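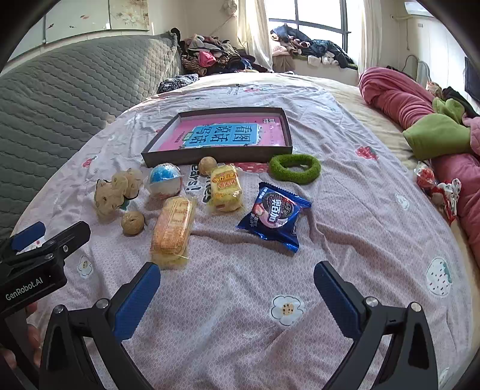 4.2 Soft surfaces and awkward little things

I'll admit I put this part off. Our tabletop numbers looked good, and I had a feeling that a bed would wreck them (it did, a bit). A mattress gives when you push down on it, the sheet bunches up under the fingertips, and a small object can slide into a fold that the wrist camera barely sees. So Kiều Tôn and I went ahead and collected 2,250 demonstrations on bedding with the handheld grippers, one in each hand. We kept 2,000 of them after throwing out clips with tracking dropouts.

We trained two controllers on exactly the same clips. The Balleck controller sees only the camera view of the hand it's driving. The Jendstead controller gets both views and decides which hand should go. Everything else matches, down to the learning rate and the crop size, and both were tested on 43 layouts that neither one had seen in training.

The object set was Khoa Kim's idea, and I love it. It's mostly stuff you'd find in a kitchen drawer: walnuts, wrapped snacks, a shiny cookie packet. All of it goes into a shallow box tray. Figure 3 has a pretty typical layout, with one walnut right up against the tray wall and another out in the open between the fingertips, just past the pads. The open one is easy! The one by the wall is a pain, and for Balleck it was the worst single case we had. It would come in at the same angle it used everywhere else, bump the tray with the far finger, back off, and then try the same thing again.
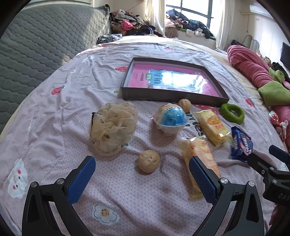
Jendstead handled the wall case better, and I think I know why. With two views it could tell which side had room for a finger, and it often handed the pick over to the other hand. It paid for that in speed, though. On easy objects it sometimes sat there switching its mind between hands, and Radosław Sadowski had to add a short hold time before it was any fun to watch.

Wrappers were a different story. Both controllers liked to grab the crimped ends, I guess since those catch the light and stand up a little from the sheet. You do get a grip that way, but the snack hangs and swings, and then it lands across the edge of the tray. We counted those as failures, which Tùng Châu thought was harsh. We also tried squeezing harder, and that mostly pushed the walnuts down into the mattress, so we went back to the original force limit for all the results in Section 5.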